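Ceden Table Setting Collection
Tablecloths, plates, serving dishes and bowls for the family dining table

Supplied by Modaron Household Goods
Page last revised 30/03/2024

Overview

The Ceden collection brings together a patterned tablecloth and a range of everyday tableware intended for use in private homes, guest apartments and small dining rooms. Items may be ordered singly or as a set. The collection is selected by Kęstutis Kuusk, product manager for dining, and is held in stock at our Brinness warehouse throughout the year.

Customers furnishing more than one apartment are asked to contact the trade desk before placing an order, as quantities of individual patterns vary from one delivery to the next.

Tablecloth, Ginkgo pattern

The cloth carries an all-over print of overlapping fan shapes in the manner of ginkgo leaves. The ground is a soft gray with a lavender cast, and the fans are printed in gray, blue-gray, peach, orange and pale yellow. Several of the gray fans are drawn with fine white lines that spread outward from the base.

The cloth may be laid to cover the whole table or only the part in use. On a long table with a pale, glossy top, many customers prefer to leave the far end bare. The pattern has no top or bottom edge and may be turned in any direction.

Children's bowl

The pink bowl has a white rim and a light pink interior with darker pink polka dots. A cartoon design with a large red shape is printed on the upper inside wall. It is sold singly.

Steel-lined bowls

These bowls are lined with stainless steel and are sold in packs of 2. They are suited to rice, soup and side dishes, and may be placed next to the children's bowl when a smaller serving is required.
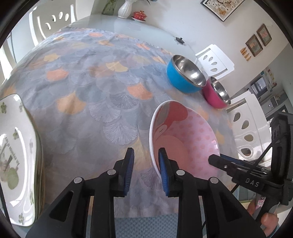

Plates and serving dishes

The plates in the collection do not share a single pattern. They have been chosen so that blue, green and lilac decoration can be used together on the Ginkgo cloth, and a household may add to its table gradually without needing to match an earlier purchase.

Sunflower round plate. A large white plate with a thin gold rim, decorated with leaves and flowers drawn in blue and pale teal. A large blue leaf appears on one side, and the word "Sunflower" is written in gray cursive across the center. The plate is suitable as a main course plate or as a shared plate placed at the front of the setting.

Hexagonal dish, Trees. A white six-sided dish with a green-lined rim. Small green and grayish lilac flowers are set around the rim, and the center shows a group of stylized green trees with a line of small text beneath.

Hexagonal dish, Lilac. A slightly larger dish of the same shape, also with a green-lined rim and small green flower motifs. The center shows round green leaves and a lilac bloom, with a line of small dark text above.
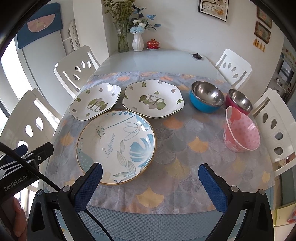 The two hexagonal dishes are generally ordered together and are placed behind the round plate, where they may hold bread, fruit or cold dishes. Where table space is limited, one hexagonal dish is sufficient for 4 persons.

Care

Wash plates and dishes by hand in warm water with a mild detergent. Do not use steel wool on gold rims or on printed decoration. The steel-lined bowls must not be placed in a microwave oven. The cloth should be wiped after each meal and stored rolled.

Ordering and delivery

Orders are accepted through the Modaron trade desk and through the Grīnberga showroom, where the full collection may be viewed by appointment. Trade orders of 100 pieces or more are delivered on pallets; smaller orders are sent by parcel carrier. Orders for delivery in December should be placed early in the preceding month.

Pieces damaged in transit will be replaced on receipt of a photograph and the delivery note number. Returns of unused items are accepted in the original packaging.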